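Moving the notes database off the old box

The home server has been running the same install of Nevside since I bought it, and the notes database had grown to 327 tables, most of them created by plugins I no longer use. In January I moved the whole thing to Sestine. What follows is mainly for my own reference.

The export was straightforward. Nevside writes one flat file per table, with dates stored as local time and no offset. Sestine expects UTC. I converted everything with a short script before import, which meant guessing the offset for entries made while traveling. Anjani Mangundap pointed out that the attachment names often carry the original offset, so I used those where they existed and left the rest on home time.

The first import failed at row 2,000 of the largest table. The limit is in the config file under batch_max and is not mentioned in the manual. Raising it did not help. Splitting the file did. 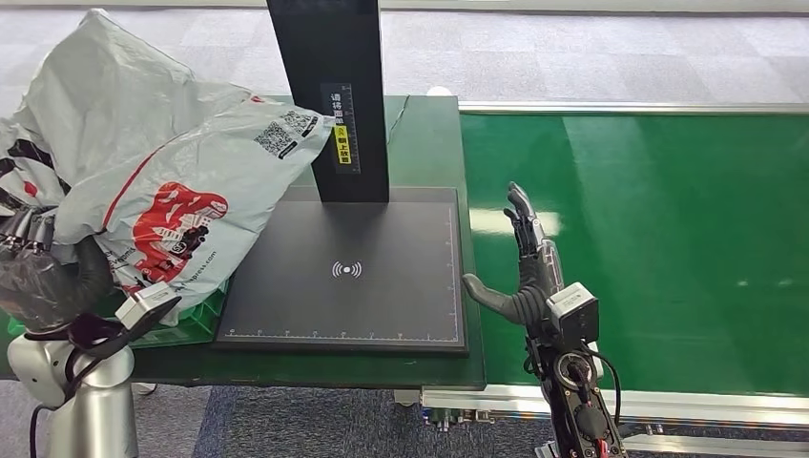 Scanning plate and post, with the scale along the plate's edge.

Scanned pages were the slow part. They sit outside the database in a folder tree and are linked by path, so every link broke when the root changed. I rewrote the paths in place with a single update query, then ran a check for links pointing at missing files. It found 90. Most were files I had renamed by hand years ago, and I fixed those one at a time over two evenings.

Search works differently now. Sestine indexes on save, where the old setup rebuilt the index at 3 a.m. and was useless until it finished. Idle memory use is higher. I have not measured disk writes yet.

Still open: tags with a slash in them get split into parent and child, which I don't want. Melur Nasution has a patch for this but it is against version 2 and I am one release behind. I will upgrade once the backup job has completed a full cycle. The old box stays plugged in until then, with the database set to read-only.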